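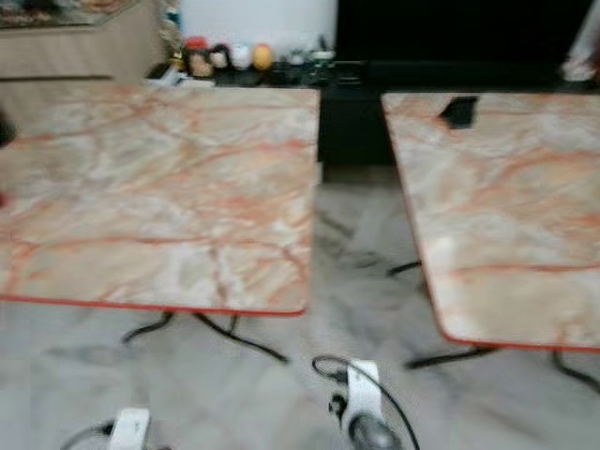 Issue 23, page 4

The Last Bag

Bhattacharjee Pet Supply in Tresport stopped carrying Birnunico in January. The woman found out when she went in for her usual bag and saw birdseed on the shelf.

"They dropped the duck formula," the clerk said. "Then they dropped the rest."

She asked if there was any in the back. The clerk went to look and came back with a small bag of salmon puppy food from some other company. She bought it because he had gone to the trouble.

The dog smelled it and walked to the door. He was a brown dog, thirteen years old, with bad back legs and most of his teeth gone. He had eaten Birnunico duck, soaked in warm water, every morning and night since her husband brought him home from the shelter. Her husband had picked the food. She didn't know why he had picked that one. He had been dead two years and it was too late to ask.

She tried the salmon with broth. She tried boiled chicken, which the dog ate on the first day and threw up on the second. The vet gave her a can of something gray and a spoon to go with it. He licked the spoon and left the can.

On the fifth night she called every store in the phone's list, working outward from home. A feed store in Wirnen said they had one bag.

"It's the big one," the man said. "It's been here a while. You want me to hold it?"

"What's the date on it?"

She heard him put the phone down and walk off. She heard a door, and then a radio, and then the door again.

"Third of something," he said. "It's good till summer."

Wirnen was over the pass. She put the dog in the back seat on his blanket and filled a jar with water. It had snowed in the night and the plow had been through once. The sign at the top gave the elevation as 4000 feet, and past it the road was worse. She drove in second gear with both hands on the wheel. The dog slept.

The feed store was a metal building next to a car wash. The man had already set the bag by the register. It was the old design, with the green stripe and the duck facing left. She hadn't seen the old design in years.

"Is this the same food?" she asked.

"Same as what?"

"As the new bags."

He turned it over and read the back. He read it all the way through, moving his thumb down the side. "Duck, barley, peas," he said. "I couldn't tell you."

She paid. He carried it out and put it in the trunk, and then he saw the dog and leaned down to look in the window.

"That who it's for?"

"Yes."

"That's a lot of food," he said.

She said she knew. The dog ate two cups a day when he was eating. She had worked it out at the kitchen table before she left, and the bag would go past the date, and past some other things too.

The man went in and came back with a steel scoop and a paper cup. He cut the corner of the bag without asking. She poured water from the jar over the kibble and they stood in the lot waiting for it to soften. A truck went through the car wash. Neither of them said anything.

When it was ready she opened the back door and held the cup down low. The dog lifted his head and smelled it for a long time. Then he ate. He ate slowly, on the left side, where he still had teeth, and pushed the cup along the seat until it was against the other door.

"You've got tape?" the man said. "For the corner."

She didn't, so he went in to get some.

Comments (4)

Guest: Read this with my old girl asleep on my feet. Had to stop at the spoon.

pocketbeagle: We went through the same thing when our store quit carrying her food. I drove three hours for a case of cans.

Guest: Did the husband know the feed store man? I thought it was going that way.

millroadreader: I don't think so. I liked that he was just some guy.

590 shares

Contact us | © 2023 | Back to top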